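### 4.2 Does the second gripper add anything?

The usual claim for hand-held collection is that people move naturally with a gripper in each hand, and that policies trained on such data inherit useful two-handed behavior. We doubt the second half of that claim, and the tea box task was chosen to test it. The operator works on a hinged box with three compartments and handles the lid and the stick packets with the grippers alone. Figure 3 shows the Clunwood station with the lid up. 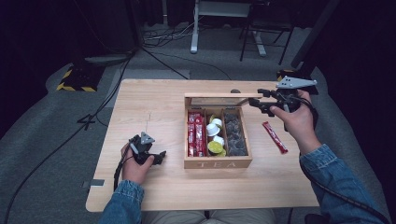 **Figure 3.** Tea box task at the Clunwood station, both grippers held by the operator.

We recorded 27 sessions and trained the same policy twice, once on both streams and once with the left stream removed. Each policy was trained for 2000 steps. If the left hand carried real information, the one-stream policy should have fallen behind on the lid, where bracing the box might help. It did not fall behind by more than the spread between random seeds. Five seeds is a small number, and we would not defend a ranking of the two policies on this evidence.

A second doubt concerns the view from the gripper itself. Papers in this area tend to treat the wrist view as close to complete for grasping. With the fingers open over bare wood it gives the pads, the grain and very little else, so a policy that has lost the packet has few cues for where to search. The pads are also a source of error that is rarely reported. Frayed edges and lifted seams change the outline of the finger, and a network can learn that outline as easily as it learns the object. 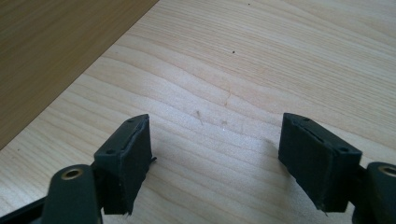
Rüdiger Wendt objected, on reading a draft, that pad wear should be treated as free variety in the training data and that we were wrong to list it as a fault. He may be right for large collections. In ours, wear would be tied to session order – and session order to operator practice – so the two effects cannot be pulled apart. We therefore make no claim about wear beyond asking that pad condition be logged with every session, as the Misura protocol already does for finger calibration.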